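Will a machine do my laundry yet?

2019-11-24

I fold laundry for a living, or near enough. The guesthouse has 18 beds and I do the linen myself, so every June when we fill up I go looking again to see if a machine can take some of it off me. I have been doing this for a few years now and I keep notes.

The Clavberg folder is still the only thing I have seen in person. You clip each piece in by hand and it folds it. It does shirts and bath towels well. It won't take a fitted sheet, and you still have to pull everything out of the pile yourself - and the pile is most of the work.

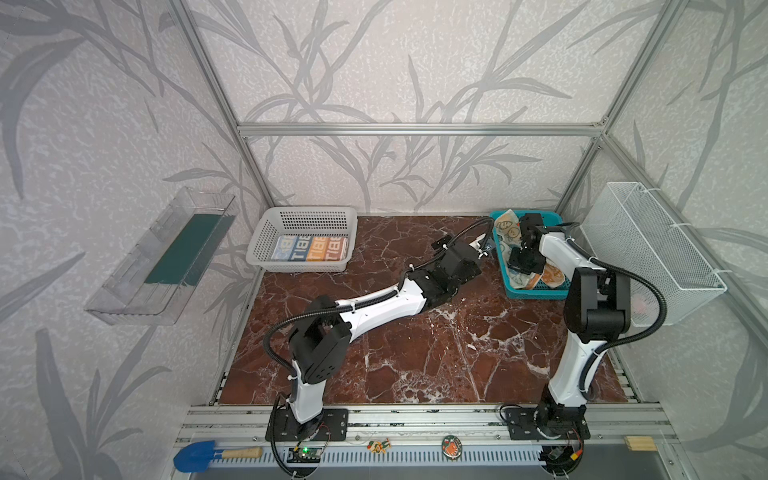
My own sorting table has two baskets on it, one for kitchen cloths and one for bath towels, and it takes me a couple of minutes to clear a load. I don't think about it while I do it. For a robot, picking one cloth out of a bunch seems to be the hard part. A crumpled cloth has no fixed shape, and the patterned one under the right gripper there is bunched into a corner of the teal basket next to another just as messy. The folded towel in the white basket looks like a far easier thing to pick up.

The quote I got from Restel was for 2 arms, and it came to over 1,746 a month on a lease. That did not include anyone to set it up. I said no.

So for now I'm keeping the old Dafis dryer and folding by hand. I'll look again next June. If anybody has tried a machine on fitted sheets, leave a comment.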